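Doston Hand Gripper, two-finger, for teaching by hand

If you have ever tried to teach a robot to tidy a bedroom by steering it from a desk, you will know how long an afternoon can get. The Doston is our answer to that, and we are rather fond of it. You hold the gripper yourself, walk up to the job and do it the way you would like the robot to do it, and the wrist camera keeps a record of every movement as you go. When you are happy with your recordings, the same pair of fingers fits on the Merach arm, so what the robot sees at work is very close to what it saw while you were teaching it.

Soft things are where it comes into its own. Bedding, clothes and cuddly toys all squash and slide about, and it is a great help to feel through your own hand how hard you are squeezing. Most of our customers start with toys on a bed or a sofa (it makes a lovely first task, and nothing gets broken!) before moving on to the kitchen.

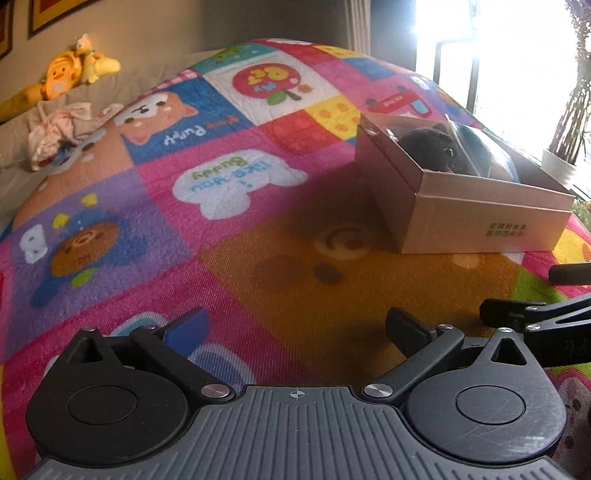 Fingers open over a patchwork quilt, with a plush toy in its box to the right.

The linkage opens and closes both fingers together, and the mark printed on the body helps you line the camera up again if you have had it off for cleaning. Please do take a minute over this, as a camera that sits slightly crooked will spoil a whole morning's recordings and you may not notice until the evening. Strong light from a window is usually fine, though we would suggest drawing the curtain a little if the picture looks washed out on your screen.

For those who prefer to work at a distance, the Dekker remote handle drives the arm directly and saves its recordings in the same form, so you can mix the two ways of teaching in one set. It is sold separately.

In the box
Doston hand gripper
2 spare finger pads
Camera lead
Corville carry case

Details
Number of fingers: 2
Recordings suggested for a first task: 40
Order code: Doston 52

Spare pads and leads can be ordered on their own from the parts page.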